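Wed 2 February

Good news for anyone who's been hauling their old paint tins and dead kettles all the way to Sadavex — the Kustach Lane tip is reopening! I rang the council office this morning to check I hadn't dreamt it, and a very patient woman confirmed that the gates open again in April, four days a week to start with.

It's been shut for 17 months, if you've lost track (I had). The first reason was the retaining wall, then the weighbridge, then a long silence. The repairs went to Espinoza in the end, the same firm that did the steps by the library, and they've got 30 days left on the contract. You'll need to book a slot online, which I know will annoy some of you. The petition to get it open had 2200 names on it by Christmas and 3171 by last Friday, so somebody was clearly passing it round the pub.

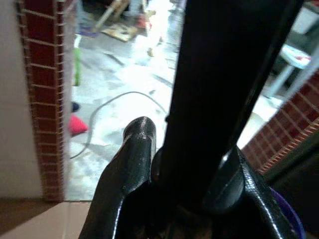 Abílio Gouveia wrote in to say that he's pleased but wants the garden waste bay back as well, as he's been paying a man with a van to take his hedge clippings away since the autumn before last. Fair point, and I did ask. The bay will be there, but only for cars and small trailers, and soil and rubble are still a no for now.

The reuse shop is coming back too — Flerora will be running it from the green hut by the exit, and they'd like bikes, lamps and decent crockery. No mattresses, please! Booking opens on the council website a fortnight before the gates do, and you can ring up if you're not online.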